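In Praise of the Plain Gripper

I have been trying out handheld grippers for long enough now that friends have stopped asking what I do all day and started asking whether I'm finished yet. 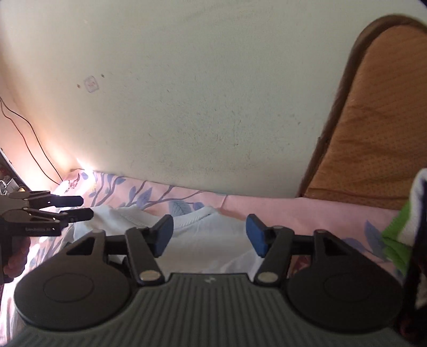 I'm not finished, and I don't expect to be, but I have an opinion, and after a December spent mostly with fabric I feel ready to defend it. My opinion is that we are comparing these tools the wrong way. We line up the spec sheets, we look at grip force and opening width and camera resolution, we argue happily about which linkage is the cleverer one, and then we buy the one with the best numbers and hand it to a person who has to hold it for the next three hours. The person comes into it last, if at all. I'd like to start with the person.

A T-shirt taught me this (or a great many T-shirts, if I'm being fair to them). Rigid things are kind to a gripper. A mug or a block will forgive you for coming in a little crooked, and a box will more or less line itself up between the pads. Cloth forgives very little. You go for the hem and get two layers when you wanted one, or you get one layer and a pinch of the bedsheet underneath, and you have to let go, back off and try again with your wrist turned a few degrees the other way. By the time you've done that for an afternoon you know things about a tool that no table of figures was ever going to tell you. You know where the weight sits. You know whether the thing wants to roll over in your hand when you relax. You know whether you can see the place where the fingers meet, or whether you've been guessing all along and getting lucky.

My friend Brittany Bergeron, who has far more patience than I do, ran the first long comparison with me. We used two grippers from Usley and a pair that we had built up ourselves from Carretero parts, and we agreed to do 200 folds with each set before either of us was allowed to say a word about which was better. I lasted 11. I'm not proud of that! But what came out of my mouth at fold number 11 was a complaint about my thumb, and by the end of the whole business it was still the most useful note in our notebook. One set let me close the fingers softly and feel the cloth push back. The other had a trigger so stiff that everything I picked up got squashed with the same force, and I came away each evening with a sore hand and a pile of wrinkled shirts.

Now, on paper the stiff one was the winner. It had the stronger grip and it repeated better on the bench, and I can't argue with any of that, having done the bench tests myself. If you are going to bolt a gripper to an arm and ask it to lift machined parts out of a tray, please buy the strong one and don't listen to me. A lot of us, though, are using handheld tools to record how a person does a chore, so that an arm can learn to do it later on. For that kind of work a tired person is a real cost. Tired people take shortcuts. They stop using the left hand for anything but holding things down, they start dragging where they should be lifting, and all of that ends up in the recordings along with the good stuff.

Arnaldo Quintela disagrees with me here, and since he has been right about plenty of other things I'll give his side a fair hearing. He says that comfort can be fixed later with a bit of foam and a better handle, while a weak linkage is a weak linkage forever. He also says that people get used to anything in a week or so. He'd pick the Javunberg controller over the Iltis one on the same grounds, because it reports finger position more cleanly, and never mind that you need to reach across yourself to start a recording. I see what he means. I've even tried the foam. It helped the palm and did nothing for the thumb, and the reach across to that button cost me more dropped sleeves than I care to admit.

What I would love to see is a comparison with some dull household work in it. Give every gripper the same shirt, the same socks, the same awkward fitted sheet. Do it on a soft surface as well as on a table, because a mattress gives way under the fingers and a table doesn't, and plenty of grippers that are perfectly happy on the one turn clumsy on the other. Let two people of different sizes have a turn, and write down how many tries each fold took, and then ask them at the end of the day which pair they would pick up again tomorrow. I'd trust that last answer over most of the charts I've been shown, including a few I drew myself.

We have 3000 folds planned for the next stretch, split among 6 people, and I've talked Arnaldo into being one of them. He is bringing the stiff gripper. I'm bringing the other one, plus a spare set of pads and some tape for my thumb.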